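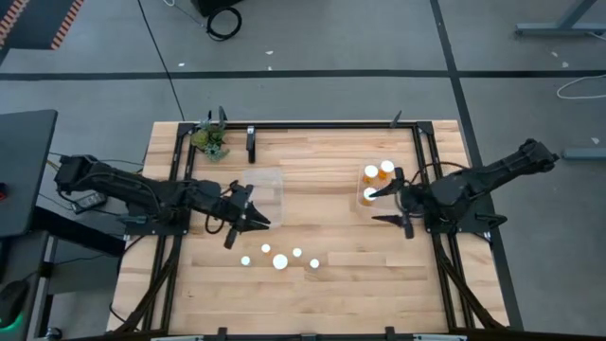 Dexter Macaraeg reckons he had given up on Burnberg ever getting its medicine return scheme back, so when the doors opened at nine on the first morning in August he was already waiting with a shopping bag full of his late aunt's tablets. He wasn't alone! The queue ran past the bakery and most of the way to the library steps.

The scheme lapsed when the old pharmacy on Lakham Road closed, and for a long while the nearest drop-off was a bus ride away in Brurnar. Now the community health centre has taken it on, with a proper locked bin in the foyer and a pharmacist on hand every morning until noon. By the end of the month residents had handed in 1530 containers of unwanted or out-of-date medicine, a wonderful result for a town this size (organisers were hoping for 700).

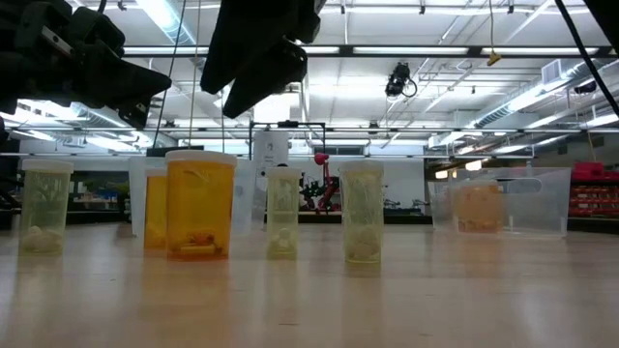

Half the cupboards in our street have a bottle in them older than the kids, according to Ismael Macedo, who wrote to us after reading last month's notice. He found cough mixture, eye drops and three lots of the same blood pressure tablets behind the flour, and would like to know if creams count as well.

They do. Creams, inhalers, liquids, patches and vet medicines are all welcome, whether they were prescribed or bought off the shelf. Needles and other sharps need to go in the separate yellow tub at the reception desk, so please ask for it and don't put them through the slot. Leave everything in its original container if you can, and black out your name and address with a marker before you come down. If the label has fallen off years ago, bring it anyway and the pharmacist will sort it out.

What can't go in is batteries, thermometers or household chemicals. Those still belong at the Uysal Street depot.
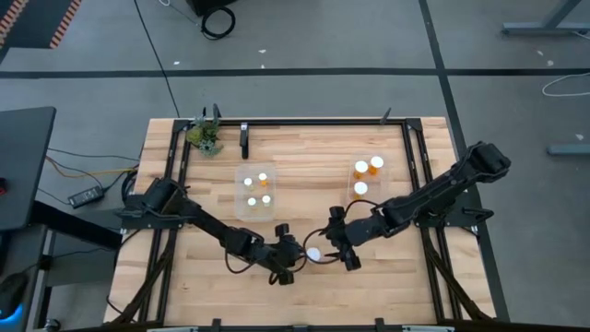

The best news is that the scheme will keep going. The centre had budgeted for one trial month, but a local grant has now covered collection and high-temperature disposal through to next winter, and a second bin is on order for the seniors' hall. There will also be a home pick-up run for people who can't easily get into town, with almost 200 households already on the list and plenty of room for more.

To join the pick-up list, leave your name and street at the health centre desk or ring before noon. Fridge magnets with the dos and don'ts are free at the counter. The first print run of 1000 is disappearing fast, and the colours are terrific.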